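Small worktops: placing the oven, the rack and the mugs

Most of the trouble on a short worktop comes from putting things where there happened to be a gap. The notes that follow cover a single run of surface with a toaster oven, a dish rack, a mug tree and one or two baskets on it. Measure the run before moving anything. The one in the Nallgate kitchen is 2680 mm long.

1. Place the oven first

A toaster oven gets a corner. It is the heaviest item, it needs a socket, and its door needs clear space in front. Check the maker's leaflet for side and rear clearances and keep to the larger figure if two are given. We leave 105 mm at the side.

Turn the door so that it opens over the worktop, never over the edge. Keep paper, tea towels and anything woven away from the glass. Look for the warning label before deciding which side is the hot one — on many small ovens it is near the controls, and people set jars in front of it.

The flex should go to the wall socket by the shortest route without passing behind the oven's back panel. If there is a power strip on the wall, mount it above splash height and well away from the sink end.

2. Mugs and dry goods

A mug tree uses height and takes up little more than the width of its base. Load opposite pegs in turn so the post stays balanced, starting with the heaviest mug on the lowest peg. Stoneware on the top pegs of a narrow base will tip it. Check the pegs twice a year; a loose one can be refitted with wood glue and left overnight.

Corn, onions and garlic keep better with air under them, so a shallow woven basket suits them. Corn without its husk should be eaten soon or moved to the fridge. Shake the basket out over the bin on Sunday and wipe the rim with a barely damp cloth. Do not soak wicker.

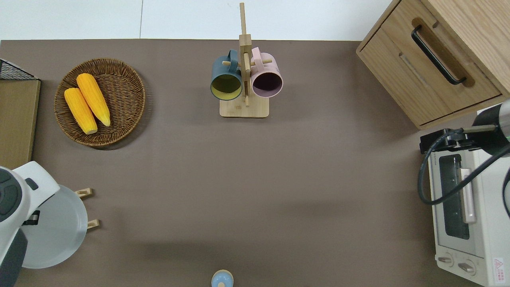 Corn in the round basket, two mugs on the tree, oven to the right.

A small drawer unit at the end of the run will take peelers, skewers and the oven tongs. Bar handles stick out further than knobs, so allow for them when measuring the gap between the unit and whatever faces it.

3. The dish rack

Racks with angled wooden slats hold plates and bowls on edge. Put the tallest plate at the back, then the bowls in front of it, so that each piece can be lifted by the rim without disturbing the next. Leave a slot free between deep bowls if the rack has enough of them. Our spare rack, a Petchrat, holds 3 deep bowls at most.

Bare pine marks quickly. Stand the rack on a mat, tip it to drain after use and let it dry away from direct heat. Rub in food-safe oil when the wood looks grey. 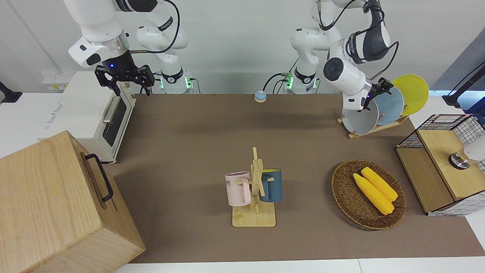

Nallgate, June

With bowls and a plate upright in the slats, the footprint is that of the rack alone. Stacked flat, the same pieces would need a cupboard shelf and would have to be fully dry first.

Large wooden boxes and drawer units belong at the front corner only if the handle side faces open worktop. Fit felt pads underneath; bare wood dragged over a mat will ruck it up.

Next page: lining drawers with Jorley matting.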